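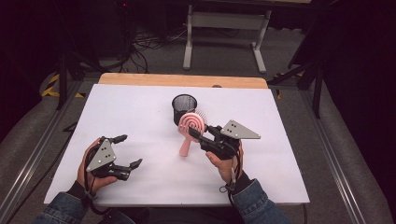
A pink hairbrush and a black mesh cup on a white work surface.

The small objects of a household are often the last to be given a place. In its winter study of everyday storage, the Mestberg institute asked 156 households where they kept their hairbrushes. Only 29 named a fixed spot. Brittany Sandhu, who directed the study in January, recommends an open cup of wire mesh, of the type usually sold for pens.

"A brush stored upright takes up very little of the shelf," Ms. Sandhu writes. "Air reaches the bristles from the sides – a closed drawer does not allow this."

Her colleague Gerardo Dimaculangan advises that the cup hold a single brush and be emptied every seven days. Loose hair should be lifted out first. Vented brushes, whose heads are formed of open rings, need particular attention where the bristles meet the ring, and lint also gathers in the mesh.
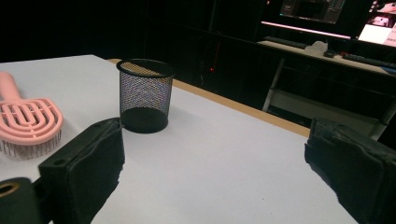
How should a mesh cup be cleaned?
Tap it over a wastebasket, wipe the mesh inside and out with a soft damp cloth, and dry it fully before the brush is returned.

The institute will repeat the study with 500 households, including homes in Skestgate.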